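Chapter 4
Winding, Setting and Living With a Mechanical Watch

I bought my first mechanical watch one October, a second-hand Corkuro with a scratched crystal, and I wore it for a week before I worked out you had to wind it. So if you've opened this chapter feeling a bit silly, you're in good company!

Let's start with the mainspring, a long thin strip of metal coiled up inside a little drum called the barrel. Turn the crown and you tighten the coil. As it relaxes, it drives the gears, and the gears drive the hands.
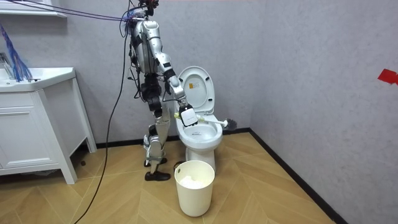
Figure 4.1 A humanoid robot holding a toilet brush over the bowl.

How long a full wind lasts is called the power reserve. My Grasine runs for 72 hours, so I can leave it in a drawer on a Friday-type mood and pick it up a couple of days later still ticking (lovely when you own more than one). The Zuccaro we'll take apart in Chapter 6 is fussier and wants winding every morning.

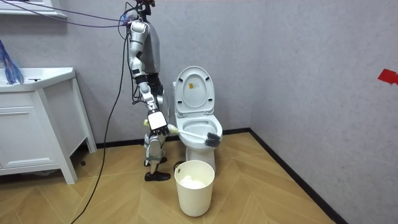
Wind it at the same time each day if you can. I do mine at 7 am while the kettle's on. Go slowly, and when you feel the crown push back, stop. My old teacher, Ravindra Vishwakarma, used to make us wind with our eyes closed so we'd learn that feeling in our fingertips, and I still do it that way.
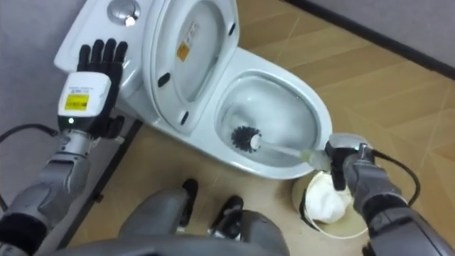
Setting the date is where most people come unstuck. On plenty of older movements the date gears begin to engage well before midnight, and forcing them can chip a tooth. I did exactly that to a Cemero and the repair cost me $296, more than I'd paid for the watch. Move the hands down to six o'clock first, then change the date, then set the time. We'll practise this in the first exercise, so grab whatever watch you've got handy and a soft cloth to work on.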